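GERKSTEAD, February 10, 2023 - Junus has opened a parts sorting room for its repair training program in Gerkstead.

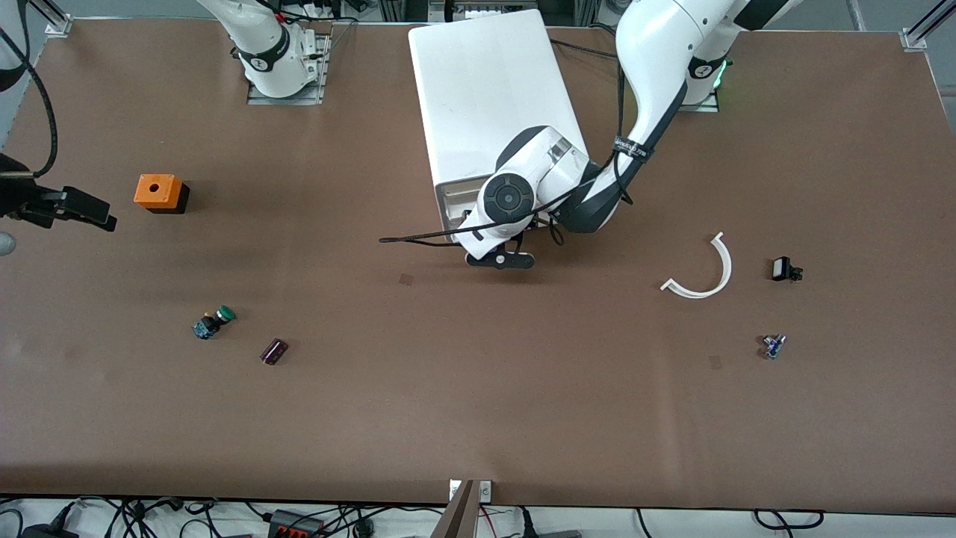 Trainees will sort and check small parts before repair work begins. The broad brown table leaves space for an orange box and other small items.

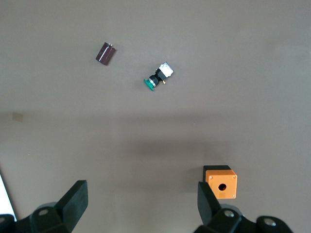

Naomi Mugo, program director, said the first course covers 65 types of part. Beginners start with basic pieces - a capacitor, a push-button switch with a green cap - and move on to full units in the second term.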